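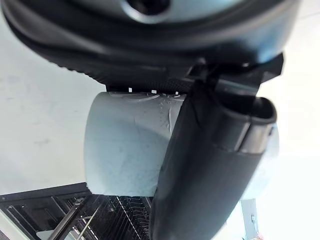

Wrist camera view with a light-blue cylinder at the finger, above the rack.

May
By Segundo Chambi

Comparing two finger coverings on a dish rack task

The wrist camera decides most of this comparison, so set it up first. Lock exposure before the arm moves. White surfaces near the rack wash out quickly, and auto exposure will hunt every time the housing shades the lens.

1. Load the Rees profile and set grip force to level 3.
2. Record 69 grasps per covering with the same objects.
3. Log slip from the wrist view only. Scuffs on an object are easy to mistake for finger motion, so track an edge.
4. Swap coverings, rezero the fingers, and repeat.

Check reach with the head camera before each block. Both grippers should be in view, with the drawer fully open.

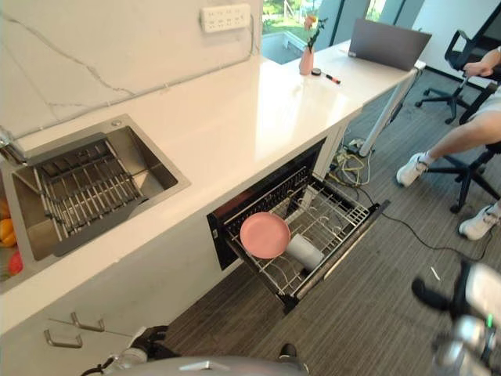 Head camera view: open dishwasher drawer, plate and cup in the rack, both grippers in view.

Keep chair legs and floor cables out of the base path. Save each block under its own run number; ours start at 2589. Sofia Stergiou keeps the Plallden log template.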